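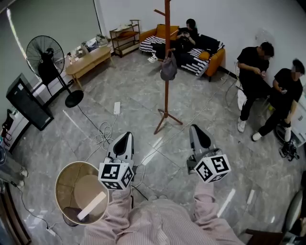
Visex Cable Tidy Kit review: six months with a box of clips, sleeves and sticky things

Posted Sep 10, 2020 in Home Office

I have been putting off dealing with my cables for as long as I've lived in this apartment, and I've lived here a while. White cables, black cables, a power strip in the middle of things, another one over by the wall, and me stepping over the lot of it on tile every morning with a coffee in my hand. Then in February I caught my foot in a charger lead and pulled a lamp off the desk, and that was the day I ordered the Visex kit.

I paid $26 for it from Travthorpe, shipping included. There's a smaller one and a bigger one, but I got the middle box and that's the one I'm talking about all the way through.

What's in the box

You get 200 pieces, which sounds like a fantastic deal until you open it and see that most of them are plain zip ties. Fine, I like a zip tie! But I already had a drawer full. The things I bought it for were these:

Two zip-up fabric sleeves, black on one side and white on the other
Stick-on clips in two sizes
A roll of hook-and-loop tape you cut to length
A lidded box that hides a power strip
A sheet of little labels

No instructions, apart from a folded slip with drawings on it so small I gave up. You won't need them for the clips. You might want them for the sleeves, and I'll get to that.

The power strip box

Let's start with the best bit. The box is a plain white plastic thing with a slot at each end and a lid that lifts straight off, and it is so much better than I thought it would be. The strip goes in, the fat plugs go in, the extra loops of cord get folded on top, and one cable comes out each end. I can vacuum past it now. I can wipe the lid!

It's roomy, too. I have a six-outlet strip in there with two of those chunky square adapters side by side, and the lid still sits flat. If your strip is one of the long metal workshop kind then measure first, as mine had maybe a finger's width to spare.

I was a bit nervous about heat. I only run a laptop, a monitor, a lamp and a couple of phone chargers off mine, and the box has vents along the back. I check it with my hand now and then and it has never felt more than slightly warm. I would not put a space heater on a strip inside a box, or on a strip at all for that matter, so please don't do that.

My one complaint is that there's only one in the kit. I have two strips. Travthorpe sells the box separately, but by the time you've paid for a second you're most of the way to another whole kit, and then you own 400 pieces and your life has taken a turn.

The sleeves

Mixed feelings. Once they're on they look great, and having the white side out against a pale wall made a big difference to how the room feels. Getting them on is a pain. The zipper is fine and small, it wants to grab the cables as it goes, and if you have a cord with a bulky end you have to thread it before you plug anything in. I did the first one with everything still plugged in, lying on my side under the desk, and had to undo the whole thing.

Second try I unplugged it all, laid the cables out straight on the floor, pinched them together with a bit of the hook-and-loop tape every foot or so and then zipped the sleeve over the top. Ten minutes, no swearing. Do it that way.

They also don't like change. Every time I want to swap out one cable I have to unzip half the sleeve, so I've ended up using just one of them, on the run from the monitor down to the floor where nothing ever moves. The other one is in the drawer with the zip ties.

The stick-on clips

I really wanted to love these. The small ones are great for a phone charger on the edge of a desk (the cable stays put and you don't have to fish it up off the floor at bedtime) and every one of those is still where I stuck it in February.

The big ones are another story. On the underside of my desk they held. On the painted wall, two dropped off in the first week and a third took a little coin of paint with it when I moved it, so renters take note. On the baseboard they did okay once I'd cleaned it properly with rubbing alcohol and let it dry, and I suspect that's what the tiny drawings were trying to tell me.

If you've got a tile floor like mine, don't bother sticking them down there. I tried one and it lasted until the next time I mopped.

The tape and the labels

The hook-and-loop tape is the dull hero of the kit. I've used almost the whole roll. It went on extension cords, headphones, the Christmas lights, a rolled-up yoga mat, and a bag of rice. I'd buy a kit that was only tape and boxes.

The labels I laughed at and then used every one. Being able to look at a row of plugs and know which is the router before I yank it has saved me from myself more than once. They're paper though, so write with something that doesn't smear.

How it compares

Before this I'd tried the Amissah under-desk basket, which is a wire tray you screw in from below. It holds much more, and if you own your desk and own a drill it's probably the better answer. I own the desk. The drill I had to borrow, and then one of the screws came through the top, so the basket went back.

I also had the Atance spiral wrap for a while, the kind you wind around a bundle like a phone cord. Cheaper, easier to add a cable to later, and it looks like the back of a dentist's chair. It also collects dust in a way that made me a little sad.

The Visex kit sits somewhere between the two. It won't hide as much as the basket, but it's neater than the wrap and nothing has to be drilled.

Would I buy it again?

Yes, mostly for the box and the tape. Take those out and you've got a bag of zip ties and some clips that are good half the time. At this price I don't mind, and I haven't tripped since (the lamp has a dent in its shade, but it works).

One tip before you start, whichever kit you get: go through the pile first and pull out every cable that isn't attached to anything. I found a charger for a camera I sold years ago and two leads I still can't identify. They're in a bag, labeled "?", under the sink.

Four out of five. It'd be a five with a second box.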